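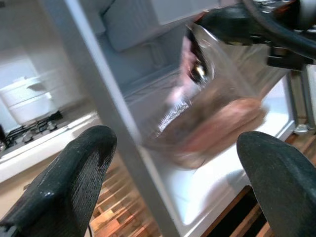
4.2 Putting Food Away

Figure 3. Refrigerator task, wrist view. A second arm holds a glass container at the opening of the refrigerator; the stove is at left.

The refrigerator task was chosen because it combines several problems that are usually tested apart. The container is clear glass, the space is narrow, and the work is shared between two arms. In Figure 3 the glass is strongly blurred by its own motion, and bright reflections lie across its walls. The white surfaces behind it are close to overexposed. Depth estimates from single images of this kind were poor, and the controller therefore combined them with the known position of the holding arm.

Each trial began with the container on the counter and ended when it stood upright on a shelf with both arms withdrawn. We ran 100 trials in the Gökçe test kitchen with the Pinano controller and 100 with the Plalladeo baseline. A trial was scored as a failure if the glass struck the appliance, tipped over, or had to be caught by the operator. Scoring was done by Songül Kılıçarslan and checked independently by Saadet Aydoğan, who did not know which controller was in use.

Pinano completed more trials than the baseline, but neither system reached a level that we would accept in an occupied home. Most failures came in the last part of the motion, when the container had passed the door and the arm had little room to correct its angle. Slower approaches reduced contact with the shelf -- at the cost of leaving the door open much longer than a person would.

Contents also mattered. Jars holding dry goods were placed more reliably than those holding soft or heavy food, which shifted when the arm changed direction. Training on 500 further demonstrations, collected in March with the Sistico arm pair, narrowed this difference without removing it. The remaining errors are broken down by container type in Section 4.3.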